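Edance Wardrobe Kit

The Edance Wardrobe Kit is a two-arm robot package for household clothing work, offered by the automation firm Edance and supported through its service partner, Bindlow. It consists of a pair of jointed arms, a two-fingered gripper for each, cameras at the head and wrists, and a library of clothing tasks that the owner can extend. The kit is best known for putting garments on hangers, a job that looks simple and is wonderfully hard for a machine.

Overview

Cloth has long been one of the toughest materials in home robotics. A cup keeps its shape when it is picked up, but a shirt becomes something new every time it is touched. The Wardrobe Kit takes on this problem with ordinary hangers, ordinary shirts and ordinary furniture, and that is a large part of its charm. The arms work side by side at table height and can hold different things at once, so one can deal with wrapping or cloth while the other looks after the hanger.

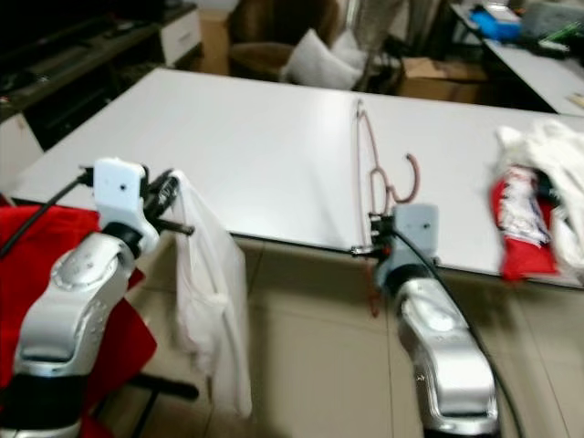
The two arms at the table, one gripping a translucent plastic bag and the other a pink wire hanger.

The standard library has 100 tasks. Most concern hanging, sorting and moving clothes between a table and a rack, and a smaller group covers bags and packaging. Owners can record their own tasks by guiding the arms by hand, up to 400 in all, and keep them on the control computer that comes with the kit.

Grippers

Each gripper has two black fingers that close toward each other. The shape is plain, and it suits hangers very well: a thin rod settles between the fingers and stays put while the other arm works on the fabric. The wrist camera looks down the fingers, giving the software a close view of the spot where hanger and cloth meet. This view matters most when a sleeve or collar hides the hanger from the head camera.

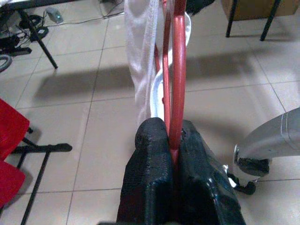 Hanging a garment

The hanging routine is the showpiece of the kit, and it is a pleasure to watch. The software first looks for an opening in the garment, then brings the hanger in from one side. Once the first shoulder is on, the arms share the load, with one steadying the hanger and the other drawing the cloth across. The last stage is the trip to the rack, where the hook has to clear the rail before the gripper lets go.

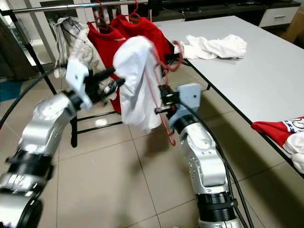
Much of the skill lies in small corrections made along the way. If the fabric bunches, the routine can pause, shift a grip and try again from a slightly different angle. Soft knits and light T-shirts are the best match. Slippery linings and heavy coats remain difficult, and the manual says so plainly.

Versions and reception

The current release, version 2, is dated 15 October 2022. It brought a quicker hanger search and a gentler grip setting for thin fabrics. An add-on from Mkhize, planned for December, covers children's sizes.

The arms, grippers and cameras sell together for $2,976, with setup by Bindlow charged separately. The Iltside home technology guide praised the patience of the hanging routine and the clear task editor, and marked the kit down for its slow pace and the amount of floor space it needs.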